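September 21, 2020

I write this report for the members of our association who could not come with us to the open day of the Trandard Council in Dusine. I promised to write down what I heard, as well as I can. Some of the talks were in two languages and I followed only one of them properly, so please correct me if you were there and remember it in another way.

The Council is the assembly where the municipalities on both sides of the border meet to speak about common matters: the river, the train, the hospital places, the people who live in one country and work in the other. It cannot make laws. It can make recommendations and agreements, and the two governments have promised to give an answer to each recommendation in writing. I did not know this last thing before the visit.

## Arriving

We took the early train to Clalteck and then the bus over the bridge. There was no control at the border, only a sign. In June there were still long lines at the same place, and a man on the bus told us he had waited there every morning to go to his work in a bakery.

At the entrance of the Council house we had to give our names and a telephone number. Groups were limited to 10 persons and we were eleven, so Henrik from our group went kindly with the next one. He later said that his guide was more funny than ours.

The house was built in 1798 as a customs office. The offices on the ground floor still have the low windows where the merchants paid. Upstairs everything was changed when the Council moved in, and the stairs are new and a little steep for older visitors. There is an elevator, but you must ask for the key at the reception.

## The Bachmann Hall

The plenary meets in the Bachmann Hall, on the second floor. Bachmann was the mayor who invited the other side for the first official meeting, at a time when this was not a popular idea. His letter of invitation hangs beside the door. It is very short and very polite, and it speaks mostly about fishing rights.

Our guide was Maj-Britt Brekke from the secretariat. She has worked for the Council under four presidents and prepares the agenda of the plenary. She explained that the delegations sit mixed, by alphabet of the family name, and that this rule caused more discussion in the first years than any question of money. Some delegations wanted to sit together so that they could agree quickly before a vote. The compromise was a break of ten minutes, which any delegation can ask for one time in each session.

I asked how often a recommendation is really followed. She did not give a percentage. She said that the transport ones go well, because both ministries want them, and that the tax ones go slowly. The recommendation about one common ticket for bus and train was sent three times in different words before it was accepted.

A woman in our group asked if the Council was consulted in the spring, when the border was closed. The answer was no. The president heard it from the radio, like everybody else. The Council then wrote to both capitals and asked for an exception for nurses, and this exception came after nine days. Mrs. Brekke said that they are now working on a text that obliges both sides to call the Council before a decision of this kind. She did not want to say if it will pass.
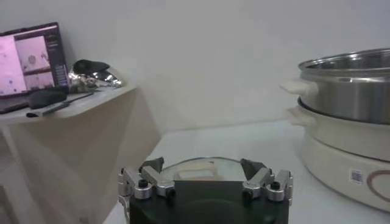 ## The round table in the afternoon

After lunch there was a public round table with one member from each side of the river. The title was "Neighbors after the closing." The chairs stood far apart and 300 people had registered to follow it from home, so the speakers looked often at the camera and not so much at us in the room.

The member from Clalteck spoke first. His point was that cooperation is easy when nothing happens, and that the agreements from the good years had no page for a bad one. He would like to see a small permanent office, with two employees from each country, which can be reached also in the night. He was asked who will pay for it and he answered that the municipalities could begin and the governments could join later. I found this a bit optimistic.

The member from Dusine was more careful. She reminded us that her municipality has only a small budget, and that the flood wall is not yet paid. In her opinion the existing secretariat could do the same work if it got a clear mandate. She also said something I wrote down: that a mayor can call another mayor without a treaty, and that several of them did so in the spring.

There was time for five questions. One student wanted to know why young people have no seat in the Council. Both speakers were in favor of it — with an advisory vote only — and the moderator said that a proposal is planned for the next session. A retired customs officer then made a long remark about road signs, and the last questions had to be short.

## Practical notes

- The plenary sessions are public. You must register by email to the secretariat before the session.
- Bus 2 stops in front of the house. In the evening it goes only once an hour, and we missed it.
- The minutes are published in both languages, but the translation comes some weeks later.
- The cafeteria was closed on the open day. We ate our sandwiches by the river.
- Bring an identity card, also if you come from the near side.

Our association has been invited to send comments on the text about consultation. Who wants to help with this, please write to me. I have the draft on paper and can make copies, and Henrik has offered to read the other language version.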